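Tratard newsletter – from the software bench

Pose tracking in the assembly cell: what changed since August

The assembly cell at Grinov has been running the tabletop kit through most of the fall. For anyone who hasn't been down the hall lately, the task is a small furniture-style build. One arm picks up white blocks and stands them upright in a shallow tray, and the software has to know where every part is at all times. Each block carries a square marker, there is a flat sheet of markers on the black table, and the rest is up to the code.

In August the tracker treated every camera image as a fresh start. It found the markers, solved for each part, and handed the result to the planner. That was fine with the parts sitting still in open view. It was not fine once the arm moved in, because a hand close to a block tends to hide the very marker you want to read. Parts would drop out of the world model for a few images and come back with a slightly different angle, and the planner would stop and start over.

The new tracker keeps a running estimate for each part. A part that loses its marker stays in the model with a growing uncertainty, and a part held by the gripper is tied to the arm's own joint readings until it is released. The planner gets a pose and a confidence, and it decides for itself whether the confidence is good enough for the next move. A grasp check sits between the two. If the tracker says a block is in the hand but the finger positions disagree, the move is held until the two match.

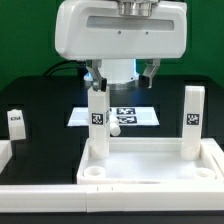
The Kocabaş group wrote back after the last draft of this item to ask why the grasp check doesn't simply trust the markers, given that they are the most accurate thing in the cell. Their point was that finger position on its own can't tell you which part is held, or how it sits between the tips. They would like to see the two sources weighted in one filter, with no separate gate in between.

It's a fair request, and there is a branch that does it. The trouble so far is with small slips. A combined filter smooths over a slip of a few millimeters, and the insertion then starts from the wrong place. The gate is crude but it stops the arm. We will keep it in the main branch until the filter can flag a slip without help.

The second piece of work is the wrist camera. The fixed camera gives a good overall picture of the tray and the table, but its view along the insertion direction is poor. The wrist camera sees the part from close up, often with soft focus and with a finger taking up one side of the view. The old detector wanted four clean marker corners and threw away anything less. The new one accepts partial markers, as long as it already has a recent estimate to compare them with. 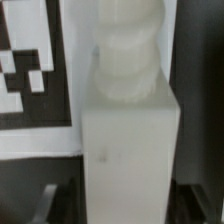
Partial detections never start a new track. They can only correct one that exists, and the correction is limited to 2 degrees per image. That limit came out of the test log, where most of the bad jumps were flips – the solver picking the mirror answer for a marker seen nearly edge-on.

We replayed 906 recorded attempts through both versions. The old tracker asked for a replan in 300 of them. The new one asked for a replan in 15, and most of those were cases where a replan was the right call. Replay only tells you about perception, so please don't read these as success rates for the build.

On the planning side, the order of insertion is no longer fixed in the task file. The planner now picks the next socket by looking at which placements leave the gripper enough room for the ones that follow. With several pillars standing in the tray, the space between them gets tight, and an approach that was clear for the first block may not be clear for the last.
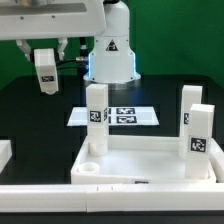
Collision shapes are updated from the tracked poses before each approach, and blocks already placed get a small margin added on all sides. The margin is set in the cell config under the tray settings. If your approach fails with no path found, check that value before you file a bug. Several configs copied over from Surnov still have the old, larger number.

Replay logs recorded with the August message format need to be converted before the new tracker will read them. The script is in the tools folder and works on a whole directory at once. It leaves the original files alone.

Next up is the tool for viewing tracker confidence over time, next to the camera images. A rough version works now, but it is slow on long recordings. Bug reports go to the usual list, with the config file attached.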